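课前先说两句:上次发的阅读材料没看完的同学别慌,今天用到的只有前半部分。这份讲义是我边备课边写的,口气比较随便,考试范围以大纲为准。

# 第五讲 机器人进了车间,人去干什么了?

更新于2023年8月4日

## 一、从一个水果分拣点说起

前几讲我们聊的都是汽车厂、焊接线那类老牌自动化场景,零件尺寸固定,位置固定,机器人闭着眼睛也能抓(好吧,它本来也没有眼睛)。这一讲换个口味,讲水果。

我跟踪的案例是Zanurmont,一个做热带水果分拣和礼盒包装的分拣点,旺季时一个班要过手857箱货。它的合作方叫Zosard,负责机器人那一头:先在自己的实验室里把动作练熟,再搬到分拣点去用。我七月去Zosard待了几天,主要就是坐在旁边看,顺便缠着人家问东问西。

为什么挑水果?因为它软,形状又乱。苹果还算规矩,到了火龙果就很头疼了:皮上一圈鳞片往外支着,尖尖的,包装的时候碰断几片,卖相立刻打折。分拣点的老师傅拿火龙果有自己的手法,手掌托住果身,指头避开鳞片,一秒钟都不用想。可你请她把这个动作讲给你听,她会愣一下,然后说:“就这么拿呀!”

请大家在这里做个记号,这就是第二讲说过的**默会知识**。会做,但说不出来。
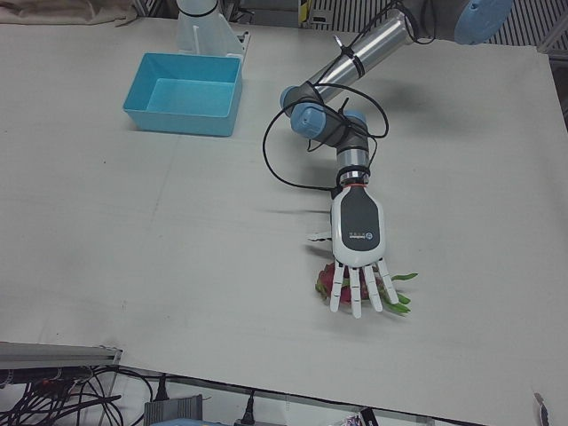
图1 机械手的手指搭在火龙果上,左上方是空的浅蓝色托盘。

五根手指的机械手,外形跟人手挺像,很多同学第一反应是“那就照着人的动作学呗”。我当初也这么想!后来听工程师讲了一下午,才知道麻烦在哪里。人拿东西时,手一碰到果皮就在调整力气,这一步我们自己是感觉不到的。给机器写任务说明,就得有人把这一步拆开:手从哪个方向下去,哪根手指先碰,碰到以后收多少,什么时候算抓稳。

顺便提一句线缆。看图的时候注意一下手臂上那根黑色的线,用扎带绑着,在关节那里绕出很大的弯。机械臂要转,线就得留余量,留多了又容易挂住东西。现场很多“小毛病”都出在这类地方,教科书里一般不写,维护的人却天天跟它打交道。后面讲岗位的时候我们还会回到这个点。

## 二、岗位变化:拆成任务来看

我知道大家最想问的是“到底裁了多少人”。这个问题当然重要,不过我建议先把“岗位”拆成“任务”再看,不然很容易吵成一锅粥。

Zanurmont原来的包装工,一个班里要做这些事:

- 从周转筐里取果,看有没有磕碰
- 按大小和成色分级
- 摆进托盘,鳞片朝向要一致
- 套网、装盒、贴标
- 遇到烂果或者压坏的果,挑出来另放
- 带新人(这一条不在岗位说明书上,可是人人都在做)

按分拣点的计划,交给机器的主要是第三项,第一项交一部分。分级还是人来,因为采购商的标准三天两头变,昨天要偏红的,今天又要偏硬的。套网也是人来,网套太软,机器抓起来很费劲。

那么问题来了:第三项被拿走以后,剩下的活儿是更轻松了,还是更累了?

我在访谈里听到两种说法,都记在这里:

> “摆盘最伤腰,机器要是能接过去,我第一个鼓掌。”

> “摆盘的时候脑子能歇一歇,现在一直在看果、判果,下班眼睛都是花的。”

两位说的是同一条线、同一个班。我特别喜欢拿这两句话放在一起讲,因为它们提醒我们,所谓“减轻劳动强度”要问清楚是哪一种强度。体力上的负担下去了,注意力上的负担可能就上来了。阅读材料里管这叫**劳动强化的转移**,名词解释有可能考,留心一下。

## 三、多出来的活儿

拿走了任务,也会冒出新任务。有些新任务还挺碎的,碎到公司自己都没想好该归谁管。

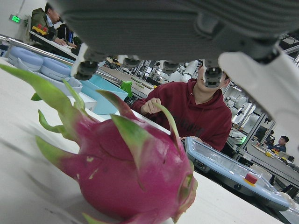
图2 桌上的火龙果,后面的人手指捏拢,像是捏着一片绿色鳞片的尖,手边的控制盒上有红色急停按钮。

我们就从桌边的活儿说起。在这类实验室里,人和机器离得很近,一张桌子,一个水果,一个伸手就能够到的急停。动手摆弄水果这种事,听起来谁都能做,可要做得有用,得知道哪种摆法对机器来说算难,哪种太容易了练不出东西。Zosard的人告诉我,他们给一个抓取任务定的目标是400次有效记录,每次都得有人准备桌面、看着过程、判断这一次算不算数。

“算不算数”这四个字很有讲究。果子拿起来了,但是鳞片折了一片,算成功吗?工程师说算,包装师傅说不算,卖不出去嘛!后来双方坐下来重新写了一遍判定标准。我觉得这个细节特别值得讨论:**谁的标准进了机器,谁的经验就被承认了**。老师傅的判断被写进文件,是好事;可她有没有因此多拿一份钱,就是另外一个问题了。

Donati是Zanurmont请来做培训的机构,他们把新增的任务归成下面几类,我抄过来,加了点自己的备注:

| 新任务 | 谁在做 | 我的备注 |
|---|---|---|
| 示范与判定 | 有经验的包装工 | 目前按普通工时计薪 |
| 现场看护、急停 | 班组长兼任 | 责任重,容易分心 |
| 清洁、理线、换件 | 维护人员 | 需要电气基础 |
| 异常登记 | 谁碰上谁登 | 最容易漏登 |

看护这一项我多说几句。急停按钮谁都会按,难的是敢不敢按。按下去整条线就停了,产量归班组,停机原因要写说明,新来的人很容易犹豫。所以Donati的培训里有一条我很赞成:按错了不追究。你要是去工厂实习,建议问一问那边有没有类似的规定,问出来的东西往往比安全手册还有意思。

## 四、钱和时间

包装工想转到看护岗,要先修完Donati的课程,学费2,000元,由分拣点先垫,干满一年免还。听着不错吧?但中途离职就得自己掏。访谈里有几位年纪稍大的师傅对这一条相当不放心,怕学到一半跟不上,又怕钱要倒贴。

另外还有一套叫Grovier的排班系统,跟机器人项目一起上线。它按机器的可用时间来倒推人的班次,也就是说,机器什么时候保养,人什么时候休息。我收到的问卷有273份,开放题里抱怨最集中的就是它,对机械臂的抱怨反倒少得多。哈哈,我本来准备了一整页讲机械手的题目,结果大家都在写排班!

这也给做调研的同学提个醒:技术是打包进来的。你盯着最显眼的那台设备看,很可能漏掉旁边那套软件,可它对人的作息影响更大。

## 五、讨论与作业

课上分组聊下面几个问题,每组挑一个就行,聊跑题了也没关系,回得来就好:

1. 包装师傅示范抓取动作时,她提供的是劳动、知识,还是数据?三种说法各自对应什么报酬方式?
2. 如果由你来写“抓取成功”的标准,你会请哪些人到场?意见不一致时听谁的?
3. “按错急停不追究”需要哪些配套,才不会变成一句空话?

作业:找一个你熟悉的工作场所,食堂、快递站、图书馆都可以,选一个岗位,仿照第二节的办法把它拆成任务,然后标出哪些适合交给机器,哪些交出去以后会给别人添活儿。画表也行,写成文字也行。拆任务之前最好跟干这份活的人聊一次,光靠自己想,八成会漏掉“带新人”那一类。

下一讲讲仓储,阅读材料我会放到课程网页上,篇幅比这次短,放心。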